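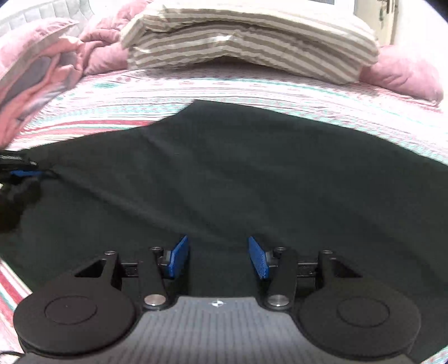

Our church in Ploseck has stopped saying grace before the shared lunch, and I think we should bring it back. It took a few seconds. The reason given in January was that visitors felt awkward, but I have eaten with 70 people there and never seen a guest mind.

Saying thanks aloud is a habit, and habits go quickly if they are left alone - ours went in two months.

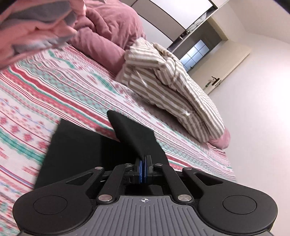

The bed with its patterned sheet.

I still say it at home. I would like to say it with the others again.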